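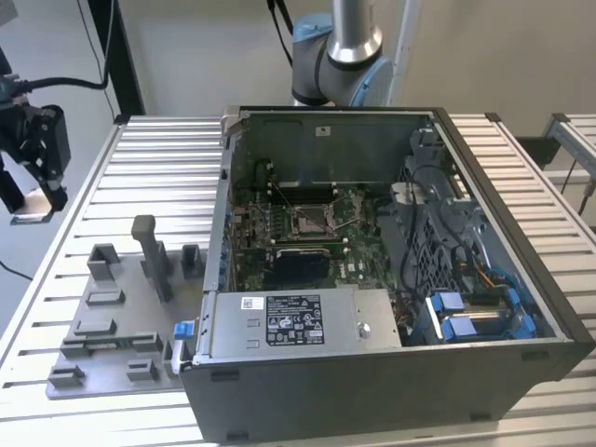 2025-09-02 작업 노트
장소: Florkosgate 작업실, 슬롯 알루미늄 작업대
대상: DELL 데스크톱 타워, Vavum 관리번호 23
작업: 내부 점검, 소켓 확인, 배선 정리, 재조립 전 준비

지난번 기록에 이어서 적는다. CPU와 쿨러는 분리한 상태로 시작했다. 분리한 CPU는 정전기 방지 케이스에 넣어 부품 선반 위 칸에 두었고, 쿨러는 방열판 바닥이 위로 오게 해서 종이 깐 트레이에 따로 놓았다. 트레이에 관리번호를 적은 테이프를 붙였다. 나사는 자석 접시에 섞어 담지 말 것. 케이스용 나사와 쿨러용 나사는 길이가 달라서 섞이면 다시 고르는 데 시간이 더 걸린다.

본체는 옆으로 눕히고 내부가 위로 오게 놓았다. 세운 채로 작업하면 케이블 묶음이 보드 쪽으로 처지고 소켓을 들여다볼 각도가 나오지 않는다. 눕힌 뒤에는 전원 공급 장치가 작업자 쪽, 드라이브 케이지가 오른쪽, 파란 래치가 왼쪽 끝으로 온다. 이하 위치는 전부 이 방향 기준.

1. 시작 전
전원 케이블 분리 확인. 전원 버튼을 길게 눌러 잔류 전하를 뺐다. 손목 밴드는 섀시의 도장 안 된 금속부에 물렸다. 알루미늄 작업대 상판에 물리지 않는다. 상판이 접지점에 이어져 있는지 이번에도 측정하지 않았으므로 접지로 취급하지 않음. 측정은 따로 할 일에 넣었다.

파란 플라스틱 래치는 왼쪽 바깥으로 튀어나와 있어서 본체를 밀 때 걸린다. 본체를 옮길 때는 래치 쪽을 잡지 말고 섀시 바닥면과 위쪽 벽을 잡는다. 래치 자체의 동작은 정상. 당기면 끝까지 들어가고 놓으면 스프링으로 돌아온다. 유격 없음.

2. 소켓
고정 프레임과 레버부터 확인. 레버를 걸고 푸는 동작을 2회 반복했다. 중간에 걸리는 지점 없음. 프레임의 은색 면에 긁힌 자국이 있는지 손전등을 낮은 각도로 비춰 봤는데 기능에 영향을 줄 만한 것은 없었다.

접점은 확대경으로 보았다. 네 모서리를 먼저 보고 그다음 행을 따라 이동했다. 빛을 한쪽에서만 비추면 눌린 접점과 그림자가 구분되지 않으므로 방향을 바꿔 같은 순서로 한 번 더 봤다. 휘거나 빠진 것 없음. 보푸라기 비슷한 것이 가장자리에 걸려 있어서 수동 블로어로 불어 냈다. 브러시와 면봉은 소켓 안쪽에 쓰지 않았다. 압축 공기 캔도 쓰지 않음. 캔을 기울였을 때 액이 튀는 문제를 전에 겪었다.

소켓 주변 기판에 굳은 서멀 페이스트가 조금 남아 있었다. 이소프로필 알코올을 적신 천으로 닦았고, 부품 사이에 낀 것은 나무 꼬치 끝에 천을 감아 걷어 냈다. 천에서 액이 흐르지 않을 정도로만 적실 것. 소켓 바깥쪽으로만 닦는다. 쿨러 바닥에 남은 페이스트도 같은 방식으로 제거했는데 이쪽이 더 오래 걸렸다. 가운데는 바로 떨어졌고 가장자리는 굳어서 알코올 천을 거의 5분 올려 두고 나서야 밀렸다. 금속 스크레이퍼는 쓰지 않았다.

쿨러 바닥면은 자를 세워 빛 새는 정도로만 봤다. 눈에 띄는 굴곡 없음. 이 방법으로 알 수 있는 것은 큰 변형뿐이므로 평면도가 좋다고 적지는 않는다.

3. 메모리 슬롯
소켓 왼쪽. 슬롯 안에 먼지가 껴 있으면 모듈 접점이 끝까지 안 들어가고, 그 상태로도 래치는 잠기는 경우가 있다. 블로어로 슬롯 길이 방향을 따라 불었다. 잠금부의 파손 흔적 없음. 모듈은 마지막 단계에서 시험용으로 쓰는 것을 먼저 꽂고, 부팅이 확인된 다음 원래 모듈로 바꿀 예정이다. 원래 모듈의 상태는 아직 모른다.

4. 그래픽 카드
소켓 아래쪽 확장 슬롯에 꽂힌 검은색 로우 프로파일 카드. 이번에는 빼지 않고 점검했다. 손끝으로 눌러 좌우로 흔들리는지 확인, 슬롯 안에서 노는 느낌 없음. 작은 팬은 손으로 돌리면 돌아가다가 일찍 멈춘다. 축에서 마찰음이 조금 난다. 지금 바꿀 정도인지는 전원을 넣고 소리를 들어 본 뒤 판단한다. 팬 커버 안쪽 먼지는 많지 않았고 브러시로 털어 냈다. 털 때 날개를 손가락으로 고정했다.

카드 모델명은 뒷면 스티커를 봐야 하므로 대장에는 아직 빈칸이다. 기판의 DELL 로고는 희미하지만 읽힌다. 보드 번호는 로고 근처 인쇄만으로 확정하지 않고, 대장의 기존 기록과 맞춰 본 뒤 적는다.

5. 전원 공급 장치
윗면의 검은 라벨과 왼쪽의 작은 바코드 스티커는 둘 다 떼지 않는다. 먼지를 닦을 때 스티커 가장자리에 알코올이 닿지 않게 했다. 오른쪽의 둥근 나사는 손대지 않았다. 전원 공급 장치 내부는 우리 작업 범위가 아니다. 이상이 있으면 통째로 교체하고, 분해는 하지 않는다. 이 항목은 전에 한 번 말이 나왔으므로 다시 적어 둔다.

흡기구 쪽에는 먼지가 붙어 있었다. 진공청소기의 좁은 노즐을 섀시에 직접 대지 않고 띄워서 빨아들였고, 안 떨어지는 것은 브러시로 밀어 노즐 쪽으로 보냈다. 팬 날개는 움직이지 않게 막대로 받쳤다. 출력 전압은 아직 재지 않음. 재조립 후 Georgiev 측정기로 무부하와 부하 상태를 각각 기록할 것. 측정기 프로브 한쪽 피복이 갈라져 있으니 쓰기 전에 교체한다.

6. 케이블
보드 쪽에서 드라이브 케이지로 넘어가는 검은 케이블 묶음이 고리처럼 떠 있다. 덮개를 닫으면 눌릴 위치인지 확인하려고 덮개를 임시로 얹어 봤다. 닿기는 하는데 접힐 정도는 아니다. 재조립할 때 케이지 쪽으로 눕히고 벨크로로 한 번만 묶는다. 케이블 타이로 조이지 말 것. 다음에 드라이브를 뺄 때 결국 잘라야 하고, 자르다가 옆 선의 피복을 건드린다.

위쪽 회색 브래킷에서 내려오는 가는 검은 선은 꼬인 부분만 풀었다. 이 선들은 커넥터를 잡고 빼야 한다. 선을 당기면 단자가 하우징에서 빠진다. 빼기 전에 위치를 마스킹 테이프에 적고 선에 붙이는 방식으로 표시했다. 테이프는 조립이 끝나면 반드시 제거. 안쪽에 남겨 두면 접착제가 굳어서 나중에 지우기 어렵다.

케이지 근처의 노란색과 주황색 전원선, 파란 데이터 케이블은 커넥터 끼움 상태만 봤다. 데이터 케이블 하나가 덜 들어간 느낌이어서 눌렀더니 딸깍 하고 들어갔다. 이전 기록에 있는 '가끔 드라이브가 안 보임' 증상과 관계가 있을 수 있다. 확인된 것은 아니므로 원인란에는 쓰지 않고 비고에만 적었다.

7. 드라이브 케이지와 캐리어
케이지의 네모난 구멍 격자에 먼지가 막처럼 붙은 곳이 있었다. 안쪽에서 바깥쪽으로 불어 내면 도로 보드 위로 떨어지지 않는다. 불기 전에 소켓은 보호 덮개로 막았다. 앞으로도 순서는 소켓 덮개를 씌우고 나서 케이지 청소.

아래쪽 베이의 파란 캐리어 2개는 드라이브를 물린 채 두었다. 양옆 손잡이를 눌러 빼는 방식이고, 누르는 힘이 고르지 않으면 한쪽이 먼저 빠지면서 비틀린다. 드라이브 데이터는 백업 여부를 확인하기 전까지 건드리지 않는다. 초기화 금지. 대장에 '보존' 표시를 넣었다. 백업 확인은 Tarcísio Pimentel에게 요청해 둠. 답이 오면 이 항목 밑에 이어서 적는다.

추가: 오후에 답 받음. 한쪽 드라이브는 백업이 끝났고 다른 쪽은 목록에 없다고 한다. 어느 베이에 있는 것이 목록에 없는지는 시리얼을 읽어야 안다. 그러려면 캐리어를 빼야 하므로 다음 작업 때 시리얼을 적고 같은 베이에 다시 넣는다. 위치를 바꾸지 말 것.

8. 재조립 순서 (다음 작업)
소켓 보호 덮개 제거, CPU 방향 표시 맞춤, 얹은 뒤 누르지 않고 레버 체결. 서멀 페이스트는 Kenix 것을 쓴다. 선반에 열린 튜브와 새 튜브가 같이 있는데 열린 쪽 끝이 굳어 있어서 앞부분은 짜서 버리고 쓴다. 가운데에 소량. 펴 바르지 않고 쿨러 압력으로 퍼지게 둔다.

쿨러 나사는 대각선 순서로 조금씩 조인다. 한쪽을 먼저 끝까지 조이면 페이스트가 밀려서 다시 닦아야 한다. 쿨러 팬 커넥터를 꽂았는지 확인하고 나서 전원을 넣는다. 지난번에 이것을 빠뜨려서 팬 오류로 멈춘 적이 있음.

첫 전원 투입은 덮개를 연 채로, 드라이브 데이터 케이블을 뺀 상태에서 한다. 화면이 나오면 펌웨어 설정에서 CPU와 메모리 인식, 팬 회전, 온도 순으로 기록. 온도는 안정될 때까지 기다렸다가 적는다. 켜자마자 읽은 값은 비교용으로 쓸 수 없다. 그래픽 카드 팬 소리도 이때 듣는다. 메인보드의 코인 전지 전압은 이번에 재는 것을 잊었다. 시계가 틀어져 있으면 교체.

화면이 안 나올 경우: 시험용 메모리 위치 변경, 그래픽 카드 재장착, 설정 초기화 순서로 하나씩. 한꺼번에 여러 가지를 바꾸지 않는다. 바꾼 것은 그때그때 적는다. 거기까지 해도 안 되면 CPU를 다시 빼서 소켓부터 본다.

미결
- 작업대 상판 접지 측정
- Georgiev 측정기 프로브 교체 후 전원 출력 기록
- 그래픽 카드 모델명, 팬 축 마찰음 판단
- 드라이브 시리얼 기록, 목록에 없는 쪽 백업 (담당 Tarcísio Pimentel)
- 코인 전지 전압
- Vavum 대장의 보드 번호 칸. 기존 기록과 글자 하나가 다르게 적혀 있는데 어느 쪽이 오타인지 모름

이 본체의 반납 예정은 10월이다. 백업이 늦어지면 조립과 시험만 먼저 끝내고 드라이브는 분리 보관한다. 알코올 병은 반쯤 남음. 보풀 없는 천은 주문 필요.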